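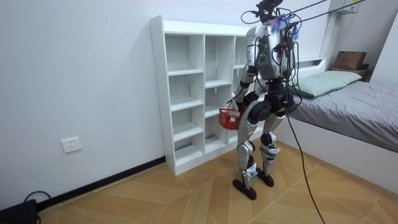

2 min read

4. Fitting the Harkar shelf unit in a small bedroom

The box promises a quick job. Allow an evening.

1. Check the floor with a level. Tiled floors are seldom as flat as they look.
2. Stand the unit where you want it, 400 mm clear of the bed.
3. Fix the wall strap. The plugs supplied are poor - buy better ones.
4. Load the bottom shelves first.

Note: the leaflet claims 101 layouts. We found four worth using.

Caution: do not trust the "no strap needed" advice on older leaflets. Keep children away until step 3 is done.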